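4 min read

We use cookies to remember your settings. Accept / Manage

Notes for week 8: How Iceland got its parliament back

Okay, so last time we left off with the Althing being shut down in 1800, and a few of you asked me afterward why people didn't make more noise about it. Fair question! By then the old assembly had turned into a court with very little power, and the Danish crown had been making the big decisions for well over a century. Losing it hurt people's pride more than it changed their daily lives.

What I want you to get from this handout is how the mood shifted between 1800 and 1845, when the Althing met again in Reykjavík as an advisory body. Advisory is the word to underline. It could discuss laws and send its opinions to the king, but it couldn't pass anything on its own (this comes up on the final nearly every year, and half the class writes that it made laws).

Start with the students in Copenhagen. Young Icelanders had to go there for a university education, and they came home full of talk about nations, languages and rights. They put out journals, argued about spelling, and wrote poems about the old commonwealth. I love this part, and I'll probably spend too long on it in class. 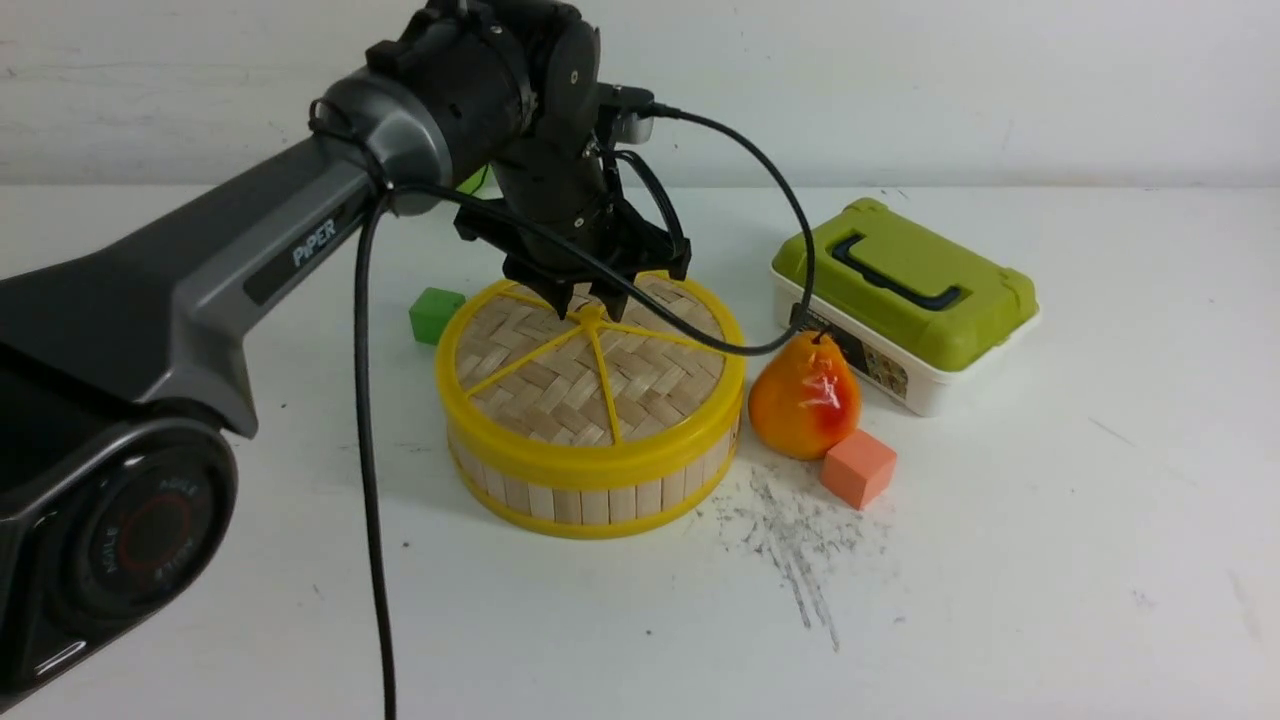
Then there was trade. The Danish trade monopoly ended in the late 1780s, but only subjects of the Danish king could take over the business, so for most farmers the same kinds of merchants were still setting the prices. Fully free trade didn't come until the middle of the 1850s. Keep those two steps apart in your head, please, they are easy to mix up.

The voting rules for 1845 were tied to property, so only a small slice of the men could vote, and no women at all. Gunhild Vídalín has a good chapter on this in the course reader, starting on page 56. Ívar Þorgeirsson reads the same rules much more kindly than she does (page 117). Read both and decide who you believe. I lean toward Gunhild, but I've been argued out of it before.

Dates to know: 1262, 1662, 1800, 1845, 1851, 1874. We haven't done 1874 yet, that's the constitution, and it gets its own lecture.

For the discussion section, bring up to 2 pages on this: did the students or the farmers matter more? Nanna Eyvindsson is running the early group and Iker Pacheco has the late one. Papers go to whichever of them you have, on 15 May 2018, before class starts.

Get new course notes by email. Enter your address to subscribe.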